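Interlocking foam mat

An interlocking foam mat, also called a puzzle mat or jigsaw mat, is a floor covering made of separate foam tiles whose toothed edges fit into one another. The tiles are laid by hand without glue and can be lifted and stacked when the floor is needed for something else. They are used in playrooms, home gyms, workshops and kitchens, and also on tabletops as a soft surface under cups, cans and other small items.

Construction

Most tiles are square and cut from closed-cell foam, usually ethylene-vinyl acetate (EVA). The teeth are die-cut along all four sides, so a tile can be turned any way and still join its neighbor. Many sets come with straight border strips that cover the teeth at the outside of the mat. Tiles from different makers often do not fit together, even when they are sold in the same size - the shape of the teeth varies.

The top face is normally textured to reduce slipping. Single-color sets in light blue, gray or black are common, as are mixed sets in bright colors meant for children.
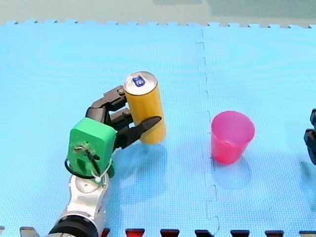

A yellow can and a pink plastic cup with light-blue interlocking tiles.

Use on tables

On a work surface, foam tiles soften the knock of dropped objects and keep light plastic cups from sliding. A plain color also makes small parts easier to find. Narrow objects such as slim drink cans stand less steadily on thick foam than on a hard top, and thinner tiles are generally chosen for this purpose. Heavy items left in one place can leave a lasting dent.

Care

Tiles are wiped with a damp cloth and mild soap. Spilled drinks can seep through the joints, so the affected tiles are pulled apart and dried on both sides before being put back. Direct sun fades the color and can shrink the foam, which opens gaps between tiles.

See also

Exercise mat
Floor tile
Tatami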